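The Lorndale office closed its flood ledger on July 4, 2018. Zübeyde Akgül recorded the river at 244 centimeters, signed the line, and initialed it again in the margin as the rules required.

The dam at Vustberg had reported the same level for 55 days. She checked the gauge number against the drawing. It matched – the drawing was of a different river.

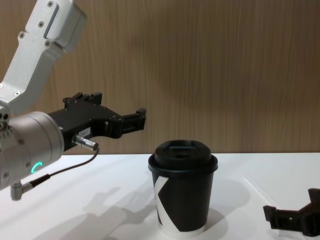 Coffee with a black lid, white table.

She called Ferhat Avcı, who had installed the gauge.

"Which river did you want?" he asked.

She turned to a new page and wrote the date.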